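Search help pages
Type your question
Go

Renting a furnished flat in Garside: common questions

Last updated: August

Is "fully furnished" a legal term?
No. It means whatever the landlord wants it to mean. I have seen it used for a flat with a bed, a kettle and very little else. Ask for a written list before you pay anything.

Do I need to check the inventory myself?
Yes, and slowly. The Vevis form has 47 lines and most of them say "good". Good compared with what? Write down marks, wobbles and missing screws, and send your copy back within three days.

What about my own things?
Keep them off the list. Clerks in a hurry will put down anything they see, and you may be asked to leave it behind. 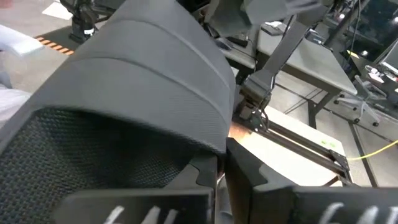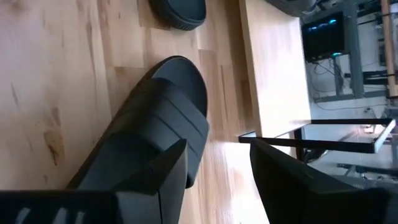

Can they charge me for wear and tear?
They can try. Ordinary use is not damage, whatever the check-out report calls it. One Zollthorpe tenant was billed £80 for a flattened cushion and got it all back by asking for the receipt — there wasn't one.

Is the Zollton "deposit-free" plan worth it?
I doubt it. You pay £17 a month, never see it again, and still owe for any damage. A normal deposit at least has a chance of coming home.

Should I trust the photos in the advert?
Only if you know when they were taken. Go and see the place, open the cupboards and run the shower.

Related questions
Who pays for a broken washing machine?
Leaving before the contract ends
Moving to Zollthorpe: council tax bands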